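Skillow by Allo: review
Adebayo Lawal
April 25, 2022

Skillow is a training method for two-arm robots. You record a person guiding the arms through a job, and the software learns a policy from the wrist views and joint positions. We tried it on picking items out of boxes and putting them back.

Setup took 12 hours, most of it spent on calibration. We recorded 1,050 demonstrations, then added more of the hard cases for a total of 1,334. The first policy was slow and often closed its fingers too early. The second was better at reaching past box walls, and it handled worn boxes without retraining.

Dark items are still the weak point — the policy hesitates when they lie in shadow, and a second light helped less than we hoped. The manual barely covers this.
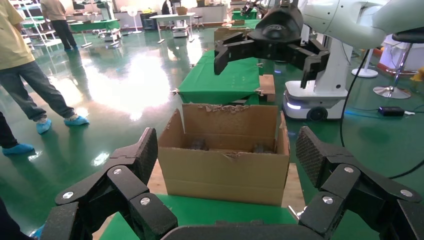

Left wrist view: open box with a torn back flap, two dark objects inside.

The export tool is plain but works. Support answered both of our questions. I would wait for the May update if your parts are small. Score: 7 out of 9 on our usual checklist.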